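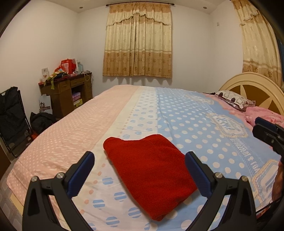 One reader reckons I should have binned the Climum driver board months ago and bought a dimmer with proper analogue control, and that all this fuss over flicker is in my head. Well, maybe! But I've had the thing on the bench again this week and I'm not ready to give up on it.

Quick recap if you missed the last post. I'm running LED strips behind a home-made light panel, and the Climum board dims them by switching them on and off very fast. Out of the box it does that at 200 Hz, and when I wave a pencil in front of it at low brightness I get a row of little ghost pencils. Horrible. I changed one setting to get 1,008 Hz and the ghosts closed up into a smooth blur, but now the bottom end of the dimming has gone steppy (it jumps at 27 on the slider, every single time).
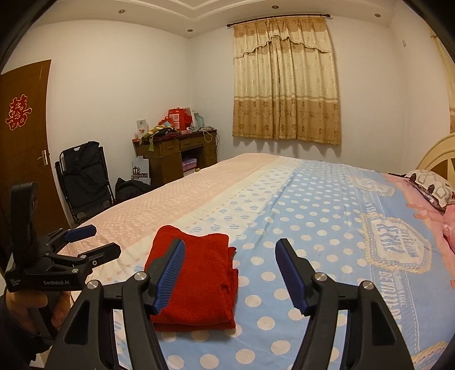 My next plan is to stagger the channels so they don't all switch on together, which should be kinder to the power supply as well. I've only tried it on paper so far, shading in when each channel is on, and the drawing came out as slanting bands a bit like the ones on that bed sheet, pale pink, then cream, then light blue. If the bands overlap evenly the supply sees a nice steady load. If they don't, it whines, and mine whines.

I've ordered a bigger capacitor from Gistley and will report back when it's fitted.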